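Part 2: Setting up the display and getting the props in it

If you've come straight here from the parts list, go back and check you have everything, because I'm going to assume it's all on the table in front of you. I've built two of these now, one for my own Flavness pieces and one for a friend of the site who collects the Ayala costumes, and the second went together in less than half the time. Most of what I got wrong on the first one is in the notes below.

This section covers the cabinet, the lights, the backing panel and mounting the props themselves. Labels and the catalogue sheet are in Part 3. I'm writing for people with smaller film props: hand props, badges, communicators, belt kit, that sort of thing. Full helmets and rifles need a deeper cabinet and I'd do a few steps differently.

Before you start

You'll want a clear floor, a spirit level, a cross-head screwdriver (the one in the Homex box is rubbish, use your own), a soft pencil, a tape measure, cotton gloves and a couple of old towels. Set aside a whole evening. I started mine on a Friday after work and was still crawling about looking for a shelf pin at midnight!

CAUTION: Leave the props boxed up in another room until step 10. Every scratch I've ever put on a piece happened while I was building something near it.

Placing the cabinet

1. Pick a wall that gets no direct sun at any time of day. Go and look in the morning and again in the late afternoon. I thought my back wall was safe all year and then in May a stripe of sun came round the door frame and landed right on a foam latex glove.

2. Keep away from radiators and from any outside wall that feels damp. Old foam and rubber hate both.

3. Stand the base in position and level it front to back first, then side to side. The feet screw in and out by hand. If your floor slopes a lot, pack it with the plastic wedges and trim them afterwards.

4. Fix the two wall brackets. Please don't skip this even if the cabinet feels solid. A glass-fronted cabinet with all its weight on the upper shelves will come forward if someone pulls on the door.

NOTE: The Homex instructions show the brackets at the very top. I put mine one hole lower, where there's an extra rail behind the panel, and they grip much better there.

Wiring the lights

5. Run the light strip up the left side, along the top and back down the right. Don't stick it yet – hold it up with bits of masking tape and switch it on to see where the glare falls on the glass. Mine looked lovely until I sat down on the sofa, and then all I could see was a row of little dots reflected back at me.

6. When you're happy, wipe the channel clean, peel off the backing and press the strip in a bit at a time. Go gently round the corners. If you fold it sharply the section after the bend will stop working.

7. Feed the cable out through the hole at the back and leave a loop of slack behind the cabinet. Plug it into a timer. I have mine set for 2 hours in the evening, which is plenty, and it means I can't leave it on all weekend by mistake.

CAUTION: Use only cool-running LED strips. The old halogen spots will cook a resin prop. I've seen a very nice Valtitham sidearm casting with a droop in the barrel you could hang a coat on.

The backing panel

8. Cut your backing board to fit loosely, leaving a small gap all the way round. My panel is 76 cm tall and I cut the cloth with plenty to fold over at each end. Undyed cotton is the safe choice. I love the look of black velvet and used it on the first cabinet, but it sheds, and every light-coloured piece needed picking clean with tape.

9. Pull the cloth tight and staple it on the reverse, starting in the middle of each side and working out to the corners. Check the front as you go. Then slide the panel in from the top and stand well back to see if it's straight.
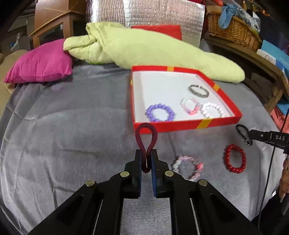
Leave the cabinet with its door open overnight before anything goes in. New board and new glue both give off a smell, and whatever is making that smell will settle on your props if you shut them in with it. If you can still smell it in the morning, give it another day. I was impatient with the first build and ended up with a faint bloom on the clear visor of a Flavness survey mask. It did wipe off, but I didn't enjoy finding it.

Mounting the props

10. Gloves on. Bring the props through one at a time and lay each one on a folded towel. Photograph it front and back before you mount it, even if you have pictures already. If you ever need to show what condition a piece was in on the day it went on display, you'll be glad of them.

11. Work out your layout on the floor first. I mark the size of the shelf on brown paper and shuffle things about on that until it looks right. Big dark pieces want to go low down. Small shiny ones can go at eye level where people will actually stop and look.

12. For anything flat (badges, patches, paper IDs), use clear corner mounts on a piece of acid-free card. No glue, no putty, no sticky pads. I know the pads say they're removable. They're removable from a painted wall, and a fifty-layer weathered paint job from the Valtitham workshop is another thing altogether.

13. For anything with a grip or a handle, use two padded pegs and let it rest there under its own weight. Slip some clear tubing over each peg so there's no bare metal touching the piece. Give it a light nudge. If it rocks, move the pegs further apart.

14. For soft items such as belts, straps and gloves, pad the inside with plain tissue so that they aren't folding under their own weight. Refresh the tissue when it goes flat. Leather and vinyl shouldn't touch each other, so leave a gap or put card between them.

15. Close the door slowly and watch the shelves as it shuts. If anything shivers, open it again and find out what's loose.

NOTE: Don't fill it up! I got 15 pieces into the first cabinet and it looked like a jumble sale. I took some out and suddenly people could see what was what. The rest live in archive boxes and take their turn.

Checking it afterwards

Have a look after the first week and then whenever you dust. You're looking for powder under foam parts, tacky patches on rubber, and anything that has slid. A cheap humidity gauge on the bottom shelf is worth having, and I'd put it at the back corner where it won't spoil the view. If the reading jumps about from day to day, the cabinet is probably in a draughty spot, and you may have to move it after all. Sorry. I've had to do it too.

If the lights flicker, check the little push connector at the back before you buy a new strip. It works loose when the cabinet gets shoved against the wall. If one section stays dark and the rest is fine, that'll be the corner you bent in step 6.

If the door won't stay shut, the base has probably settled. Take the props out (yes, all of them), level the feet again as in step 3, and tighten the brackets once the door closes properly.

Part 3 starts with the labels. You'll need the photographs from step 10 for the catalogue sheet, so get them copied on to the computer and named before you carry on.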